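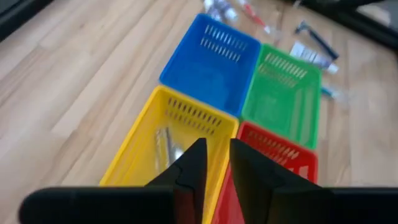 Elano 421 – Greifarm-Set für Sortieraufgaben in Haushalt und Werkstatt

Hersteller: Korkent
Artikelgruppe: Greifen und Sortieren
Stand der Produktseite: 16. Januar 2019

Kurzbeschreibung

Der Elano 421 ist ein leichter Roboterarm mit einem Greifer aus zwei Fingern. Er ist gedacht für das Aufnehmen, Umsetzen und Ablegen von kleinen Gegenständen, die nicht in einer Vorrichtung liegen. Typische Aufgaben sind das Sortieren von Badartikeln in farbige Körbe, das Einräumen von Schubladen und das Trennen von Kleinteilen an der Werkbank.

Wir werden von Kunden oft gefragt, ob eine Maschine heute schon den Haushalt machen kann. Unsere Antwort ist: einzelne Arbeiten ja, den Haushalt nein. Damit Sie vor dem Kauf richtig entscheiden können, beschreiben wir auf dieser Seite auch die Arbeiten, für welche wir das Gerät nicht empfehlen.

Was der Arm heute zuverlässig erledigt

Feste Gegenstände mit klarer Form, zum Beispiel eine Zahnbürste, ein Rasierer oder eine volle Tube, werden vom Boden oder vom Tisch gegriffen und in einen offenen Korb gelegt. Die Körbe sollen eine einfarbige Fläche haben und dürfen direkt aneinander stehen. In unserem Abnahmetest mit 100 Griffen auf Holzboden werden Gegenstände dieser Art verwendet. Das Protokoll liegt jedem Gerät bei.

Bei der Zuordnung nach Farbe des Korbes arbeitet das System sicher, solange das Licht gleichmäßig ist. Vier Körbe in Blau, Grün, Gelb und Rot sind als Standard im Programm angelegt. Andere Farben können angelernt werden, jedoch sollte man sehr ähnliche Töne vermeiden.

Was noch schwierig ist

Glänzende Verpackungen, besonders silberne Folie, reflektieren das Licht und werden je nach Lage nicht gut erkannt. Der Arm braucht dann oft einen zweiten oder dritten Versuch. Ähnliches gilt für durchsichtige Beutel und Blister. Mit der Mattleuchte von Bemton (Zubehör, siehe unten) wird das Ergebnis besser, gelöst ist das Problem damit nicht.

Halb leere Tuben geben unter dem Griff nach und können beim Umsetzen drehen. Stellen Sie in diesem Fall die Greifkraft auf Stufe 2.

Nasse Gegenstände, Textilien und alles mit losen Kabeln sollten Sie nicht einplanen. Wäsche falten ist mit dem Elano 421 nicht möglich, auch wenn in manchen Filmen im Internet ein anderer Eindruck entsteht.

Tempo

Ein Mensch ist beim Aufräumen schneller. Das muss man so sagen. Der Vorteil des Armes liegt bei Arbeiten, die viele Male gleich sind und bei denen die Zeit keine große Rolle spielt, zum Beispiel über Nacht im Lager oder in einer kleinen Kommissionierung. Bei der Firma Kuhlmann sortiert ein Gerät seit November Pflegeartikel für Musterpakete. Dort wird zweimal am Tag nachgesehen, ob ein Teil neben dem Korb liegt.

Technische Daten

Reichweite: 900 mm
Öffnung der Finger: 100 mm
Greifer: zwei Finger, schwarz, Spitzen abgeschrägt
Greifkraft: einstellbar in vier Stufen
Maximale Masse des Gegenstandes: 421 g
Kamera: am Handgelenk, fest montiert
Aufstellung: Tisch, Werkbank oder fahrbarer Sockel
Umgebung: nur Innenräume, trocken

Lieferumfang

Arm mit Greifer und Kamera
Steuergerät mit Netzteil
Ein Paar Ersatzfinger
Tischklemme
Anleitung in Deutsch und Englisch

Die Körbe sind nicht im Lieferumfang. Es eignen sich handelsübliche Kunststoffkörbe mit offener Oberseite. Schlitze in der Wand stören die Erkennung nicht.

Zubehör

Mattleuchte Bemton, mit Halter für den Arm
Fahrbarer Sockel, feststellbar
Weiche Fingerauflagen, 40 mm, für empfindliche Oberflächen

Hinweise zur Aufstellung

Der Boden im Arbeitsbereich soll eben sein. Ein Holzboden mit sichtbaren Fugen ist kein Hindernis, ein hoher Teppich dagegen schon. Möbelfüße im Arbeitsbereich müssen beim Einrichten als Sperrzone markiert werden, sonst fährt der Arm möglicherweise dagegen. Kinder und Haustiere dürfen während des Betriebes nicht in Reichweite sein.

Testgerät

Für Betriebe und Schulen verleihen wir ein Testgerät. Bitte schreiben Sie uns bei der Anfrage, welche Gegenstände Sie sortieren möchten, am besten mit Maßen und Material. Wir prüfen dann zuerst bei uns, ob die Aufgabe geeignet ist, und melden uns mit einem Vorschlag für den Termin.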